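Tilance Tinkerers Board > Grippers and hand tools > Pads, pivots and slop

skamden_shed
Right, I give up, asking the hive mind. My left jaw has gone sloppy at the pivots. Fine on anything hard, but give it a rolled sock and the pads close skewed and spit it out sideways. It's done 246 hours since I last had it apart. Do I need new pins or am I just neglecting it?

homik77
Neglect, probably (sorry!). First thing I do is open both jaws with nothing in them and look at how the ribbed pads lean. Mine tip inward at the top, left one to the right and right one to the left, and I want the lean to match. Then I wiggle each silver pin with a fingernail.

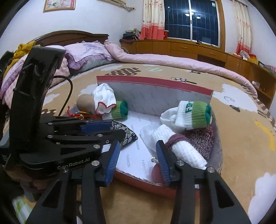
Issue 3027

That's the number if you want to follow it on the tracker, I've put my pad notes in there too. Fluff is the real enemy. Socks and knitted bits shed like mad and it all winds itself round the pins, so I go in with a dry toothbrush every Thursday before I touch a screwdriver.

poon_and_on
Disagree about the screwdriver coming last. I had 3 pins back out on me in March and brushing wouldn't have saved a single one. Nip them up first, a tiny bit, then brush. And no oil!! It creeps onto the pads and then you can't hold anything.

homik77
Well, if you tighten over fluff you're just squashing it in there. But yes, no oil, agreed on that.

skamden_shed
OK so brushed it, nipped it, it feels a lot less wobbly. What do you use as a test piece? I've been using a block of wood, which I'm guessing is daft.

poon_and_on
Bit daft, yeah, wood hides everything. Use something soft and rolled with a hair tie round the middle, and pinch it low down by the end, well away from the tie. If the pads are out of line it'll twist as you lift. I do 3 lifts out of a cardboard box and if it stays straight every time I call it done.

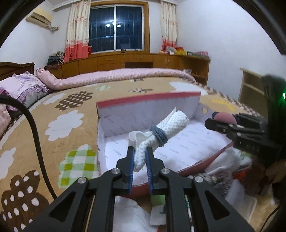 Re: Re: Sloppy left jaw, what about the pads?

skamden_shed
Waffle towel it is then! Mine still twists a touch on the second lift, so I reckon the left pad has worn more than the right. Swap the one or do the pair?

homik77
Pair. Always the pair.

poon_and_on
Just the one, they're not cheap. Mark the old one and keep it as a spare.

skamden_shed
Helpful, cheers both. Ordering two and fitting one.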